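Right. A thread about toast, and about the 14 months I have spent trying to have breakfast like a civilised adult. Mute me now if you're one of those people who "isn't really hungry until eleven".

1/ Background. I used to eat breakfast standing up, over the sink, from a piece of kitchen roll. My doctor asked me to describe a typical morning and then wrote for quite a long time.

2/ So I decided to become a Breakfast Person. Step one was bread. I joined the waiting list at Görtz, the bakery by the canal, where the sourdough has its own opening hours. There were 43 people ahead of me. For bread.

3/ While I waited I ate supermarket sliced and read a book on toast. It's called The Browned Slice, by Ertuğrul Avcı, and it has 27 pages on butter temperature alone. He is against the fridge. He is also against leaving it out. I think he wants me to carry it about my person.

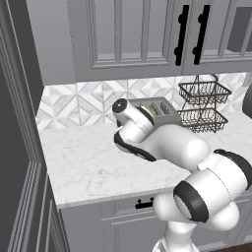
4/ Avcı's big idea is that bread should be toasted from stale, or near enough, and that fresh bread belongs to lunch. He's quite fierce about it. He also says that where you keep the toaster decides what sort of breakfast you have, and he wants it near the back of the counter, silver-gray and minding its own business like that one, so the front stays clear for buttering. Mine lived on top of the microwave. I have moved it. I resent how much better it is.

5/ The Görtz loaf finally came through on 29th May. I had forgotten it was a Sunday and turned up in what I'd slept in, behind a man in a linen jacket who asked what I was "planning to do with it". Eat it, mate.

6/ Results, in order of merit:

Day one, fresh: lovely, but the toast went chewy in the middle. Avcı 1, me 0. 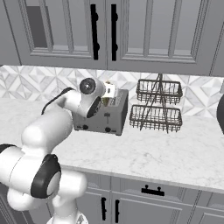

Day two: better. Crisp edges, and it held up under marmalade. I ate it sitting down and felt like a visiting bishop.

Day three: perfect. I'd like day three read out at my funeral.

Day four: a roofing material.

7/ Yes, I know "in order of merit" and "in order of days" are different things. Several of you have been in touch already and it's only been up a few minutes.

8/ Marmalade, then. I tried the Graltberg thick cut, which is so bitter that I apologised to it. Then the Olov, which is mostly sugar with a rumour of orange. I now mix the two in a ramekin like a chemist and tell visitors it's from a farm shop.

9/ Next problem: where to sit. Avcı devotes a whole chapter to this. He says never at a desk, never on a sofa, and never facing a clock. In my flat that leaves the bath.
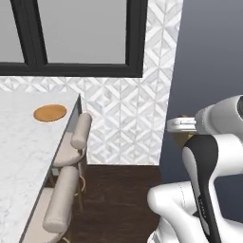
10/ I settled on the end of the ironing board, lowered, with a tablecloth over it. From across the room it passes for furniture. From up close it says Tefal-shaped things about my life – but the toast doesn't know.

11/ The other rule is no phone until the second slice. I managed it for most of a week. It's amazing what you hear. My neighbour sings to her plants. The plants are not doing well.

12/ For balance I should say I lapsed in December. It was dark, I was late, and I ordered breakfast through Delitero. One croissant, delivered in a bag that could have held a spaniel. The delivery fee cost more than the croissant and I gave it five stars because I was ashamed.

13/ Anyway, I'm back at number 61 on the Görtz list, because you have to rejoin after every loaf. It's in the terms and conditions. If anyone reading this is higher up and going on holiday, I'm a very reasonable person and I can be at the canal by seven.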